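News from the teleoperation group

Many of you stopped us at the August open evening to ask how the door work is getting on, and it seemed a bit mean to keep answering in the corridor, so here is a proper account of it - or as proper as we can manage in the space we've been given.

The idea of the Zerska project is simple enough. A person drives the simulated robot by remote control through an ordinary household job, the computer keeps a record of every movement of both arms, and those recordings become the lessons the robot later learns from. We chose doors because everybody uses them and hardly anyone thinks about them, and they are far harder to teach than we had expected! You have to mind both grippers, the body of the robot and the edge of the door all at once, and Perrine Pichon, who has the steadiest hands among us, still spent her whole first afternoon bumping into things.
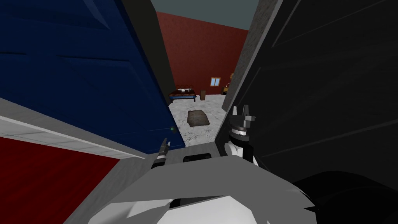
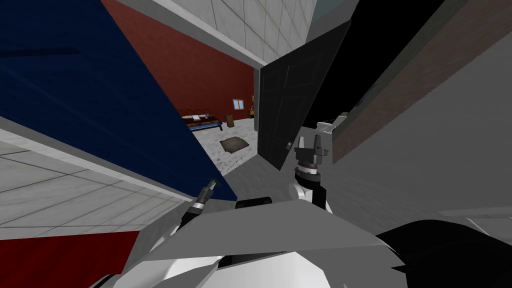
Both views are from the simulator, looking past the two grippers towards the bedroom.

We now have 40 recordings that we are happy to keep, of which Perrine made 11 and Corentin Joly made seven, with the rest shared out among whoever had a free hour. Corentin likes to go slowly and straighten up before each move, while Anatole Lecomte goes at it as he would at home, and we have decided to keep both ways of working, as a robot taught by one very careful person may only ever learn to be that person.

The next job is going back through the recordings and marking where each movement starts and stops (a slow business, best done with a pot of tea and company). Gilles Texier has set up a practice station in room 703 for anyone who would like a turn at the controls. You don't need any experience, and he is very patient - do have a word with him first, though, so that he can load a fresh copy of the house for you.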